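Potix 2 review: a desktop shell for rule-based systems
Posted 9/3/21 by Theano Rallis

Potix is a desktop program for writing, testing and running production rules. A production rule has a condition part and an action part, and the program decides which rules can fire given the facts it holds at the moment. Version 2 comes from Havlíček, the same firm that made the first version, and it replaces the old scripting format with a small rule language called Trultach. I used it for a month on a rule set that sorts incoming service requests, and before that on the tutorial files.

This review covers the editor, the inference engine, the trace window and the export functions. It does not cover the server edition, which has a separate license and a different scheduler.

Installation

The installer places everything in one folder and does not ask for administrator rights. A license key is entered on first start. The program then opens a blank knowledge base with three panes: facts on the left, rules in the middle, trace on the right. The panes can be resized but not detached, so a second monitor is of little use. Knowledge bases from version 1 are converted on opening. The converter handled my old files except for two rules that used nested negation, and these were marked in red with a line number.

The rule language

A Trultach rule reads close to plain text. The condition part starts with "when" and the action part with "then". Variables are written with a leading question mark and are bound the first time they are matched. Types are optional. If you declare them, the editor checks every rule against them as you type, and if you leave them out, errors show up at run time only.

Negation means that no matching fact is present in working memory. It does not mean that the statement is known to be false. The manual says this once, in the chapter on matching, and a new user can easily miss it. A rule such as "when no payment for ?order then flag ?order" will flag every order that is entered before its payment, and the flag stays there after the payment arrives unless a second rule removes it or the first is declared as dependent. Dependent rules withdraw their conclusions when their conditions stop holding. The keyword is "while" in place of "when". I would have made this the default.

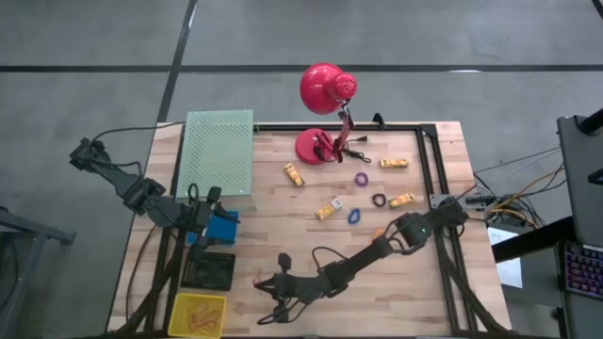 Marek Halás disagrees with me on the default. In his comment under my notes on the beta he wrote that dependent rules are slower, that most conclusions in a working rule base are meant to stay, and that a beginner who sees facts vanish from the left pane will be more confused than one who sees an old flag still standing. The first point is correct. My own set ran slower when I changed all the rules to "while", and the delay could be seen when loading facts in bulk. On the other two points I have kept my view, but a user with a large and stable rule base may well side with him.

Conflict resolution

When more than one rule can fire, the engine has to choose. Potix offers priority, recency and specificity. Priority is a whole number from 0 to 100 that you give to the rule by hand. Recency prefers rules that match newer facts. Specificity prefers rules with more conditions. They can be stacked in any order, and the setting applies to the whole knowledge base. It can't be changed for a single group of rules, which Nurkley allows.

The default order is priority, then specificity, then recency. With this order, and with all priorities left equal, my set gave the same result on every run from the same starting facts. With recency first it gave results that depended on the order of loading. Both are correct behavior for a forward-chaining engine. People coming from ordinary programming tend to use priorities as a way to force a fixed sequence, and the result is a rule base that is hard to change. The manual warns against this and suggests using no more than 5 distinct priority levels. I used two.

Backward chaining is included as well. You type a goal, and the engine looks for rules whose action part would produce it, then treats their conditions as new goals. If a condition can't be proved from the facts, the program can ask the user through a dialog box. The text of the dialog is taken from the rule, so it is worth writing the conditions carefully. There is no protection against circular goals apart from a depth limit, set to 20. When the limit is reached the goal fails, and only a gray line in the trace tells you why.

The trace window

The trace is the best part of the program. Each firing is listed with the rule name, the facts that matched and the facts that were added or withdrawn. Click on any fact and the list is filtered to the chain of rules that led to it. A second command, "why not", takes a rule that did not fire and shows the first condition that found no match. I found most of my errors with this command, including a misspelled attribute name that had been in the set since version 1.

There are limits. The trace is kept in memory and is lost when the program closes, unless you save it by hand. The saved file is plain text with fixed columns, and long fact names are cut. The filter doesn't work on a saved trace. Anyone who needs to keep a record of how a decision was reached will have to write a logging rule, and that rule then takes part in conflict resolution like all the others.

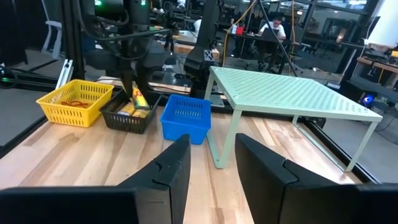 Can Potix handle uncertain facts, with a degree of belief attached to them?
The engine treats every fact as either present or absent. A number can be stored as an attribute and passed from rule to rule, but combining two such numbers is left to your own formulas, and nothing in the program checks that the result makes sense.

This will rule it out for some kinds of diagnosis work. For checking forms, sorting requests or applying a price policy it makes no difference, as the rules in those areas are meant to be exact.

Testing

A test case in Potix is a set of starting facts and a set of expected facts. Cases are stored with the knowledge base and can be run one at a time or all together. The report lists missing facts and extra facts separately. You can also tell a case to ignore extra facts, which is useful when rules produce intermediate results that nobody outside the rule base will read.

A coverage report shows which rules never fired in any test. Mine showed a group of rules for a request type that had been dropped long before. It doesn't show which combinations of rules were tried, and in rule-based systems faults often come from combinations. Régis Picard has published a set of scripts that generate starting facts at random from the declared types and compare the results of two versions of a rule base. I tried them and they worked without changes, provided that all types were declared. With undeclared types the scripts stop at the first rule.

Export

Rules can be exported as text, as a decision table or as a library file to be called from other programs. The text export is complete and can be read back in. The decision table export works for rules that share the same condition attributes and skips the others. Skipped rules are named in a message at the end, but the message can't be copied, so I had to write the names down.

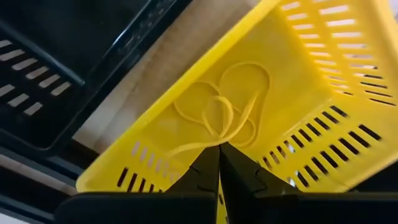

The library file needs a run-time component on the machine that calls it. This component is free to pass on with your own software. Calls are made with a list of facts and return a list of facts, and the working memory is cleared between calls unless you ask for a session. Sessions are not safe to share between threads. The manual leaves this out and I learned it from a crash. Havlíček support confirmed it the next morning and said a note would be added.

Compared with Nurkley

Nurkley has a better editor, with folding, rule groups and a proper search. Its matching is also faster when many facts change at once. It has no "why not" command, and its trace lists rule numbers with no names, so that you spend a good deal of time looking from one window to the other. The Nurkley language allows calls to outside code in the condition part, which Trultach forbids. I consider this a point in favor of Trultach, as a condition with side effects can't be tested in any sensible way, but users with existing code will find it restrictive.

For a new rule base of moderate size, kept by one or two people, I would take Potix. For a large one that is already divided into groups, Nurkley remains the easier choice until Havlíček adds conflict settings per group.

Notes on the version tested

The build was the second update to version 2. The update released in March fixed the slow start with converted files, and I did not see that fault. Search in the rule pane still finds rule names only and ignores the rule text. Undo in the fact pane goes back a single step.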